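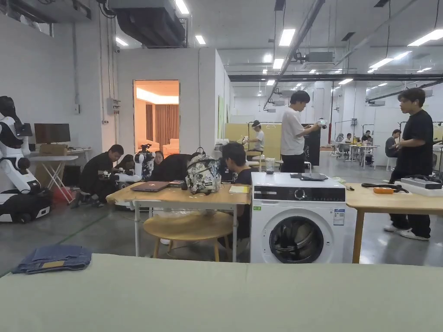
The shared hall, folding table in front, other stations behind.

From: Hawi Tesfamariam
To: Dasari list, working practice
Date: 12/30/19
Subject: Re: Draft rules for the shared hall, section 8

Dear Obsa, dear all,

Thank you for the new draft. I have read it two times, once at my desk and once in the hall with the paper in my hand, and the second reading was much more useful. I answer between your lines. I am sorry for the length, but you asked for comments before the text goes to Gudeta for checking.

Obsa Beyene wrote:

> 8.1 Every station shall have a marked working area. No person who is
> not part of the session may enter the marked area while a session
> is running.

I agree with the purpose, but the word "session" is not defined anywhere in the draft. Does it begin when the recording begins, or when the operator picks up the gripper? At Drirnance we had this same question with a mobile base, and two colleagues understood the rule in two different ways for the whole of March. I would propose: "A session begins when any powered arm or base at the station is enabled, or when any person at the station takes a gripper in the hand, whichever is earlier." It is not beautiful but I think it can be read in one way only.

I also ask what we do when people must kneel on the floor beside an arm to work on it. They are inside the area and they are not operating. In your text they are simply forbidden, and we all know that this work has to be done. Please add a separate paragraph for maintenance. It should say that the arm may not be enabled by anyone except the person nearest to it, and that this person must be named aloud before the work starts.

> 8.2 Hand-held grippers shall be treated as tools and not as robots.
> The rules on powered arms do not apply to them.

Here I agree only in part. A hand-held gripper has no motor that can surprise you, so the rules on emergency stop make no sense for it. But the person who is using it is looking at the work and does not see who is passing behind. With a headband device this is still more so. I would keep one rule from the powered arms, the one about the free distance behind the operator, and apply it to everybody.

> 8.3 Garments for folding tasks shall be placed on the table by the
> operator in a random state before each trial.

"Random state" will give us trouble. When one operator hears "random" he makes a ball, and another one lays the shirt almost flat and turns one sleeve.
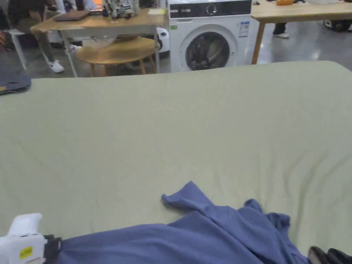

Both would say that they have followed the rule, and the one who reads the data later cannot know the difference. In the old guide, document 3159, there was a better sentence: the garment is lifted by one point, held above the table and let go. I do not remember why we removed it. If there is no strong reason, I would like to have it back. The operator should also write down which point was used (collar, hem, sleeve, waistband), one word is enough.

For the table cover I propose one more line. It should be one plain colour, it should reach over the whole table top, and it should be pulled straight at the start of each series. It does not have to be perfectly smooth. A person at home does not iron the table before folding the laundry, and I would not want that we train for a surface which does not exist in any house. But a deep fold in the cover can catch the jaw of the gripper, and then we record a fault of the cover as a fault of the grasp.

> 8.4 Finished garments shall be removed from the table before the next
> trial begins.

I am against this one. With finished pieces left at the side of the table the work is closer to the real task, where the pile grows. I would write: "Finished garments may stay on the table if they are outside the reach of the current garment. If they stay, this is noted in the log." The operators should be asked too, they will be the ones who walk to the shelf and back.

> 8.5 Personal items (bags, laptops, telephones) shall not be kept at
> any station.

I understand the wish, but a rule that is broken every day makes the other rules weaker. We have 336 lockers in the building and they are two floors down. I would rather allow personal items on desks, and forbid them on the floor inside the marked area and on top of any appliance that is part of a task. The washing machine for example is a task object, and it should have nothing on its lid which is not written in the task sheet. A bag on the floor is a thing to fall over when you walk backwards, and there I would be strict.

Two small matters of language. In 8.1 you write "shall" and in the annex you write "should" for the same requirement. The people at Gudeta will certainly ask which one is meant. And "robot" is used in three meanings: the arm alone, the arm with its base, and the complete station. The list of terms which Celtolitz sent us has separate words for these, perhaps we can take it as it is.

I can write the maintenance paragraph if you agree. Section 9 I have not read with enough care to comment, I will send a separate message for it.

With kind regards,
Hawi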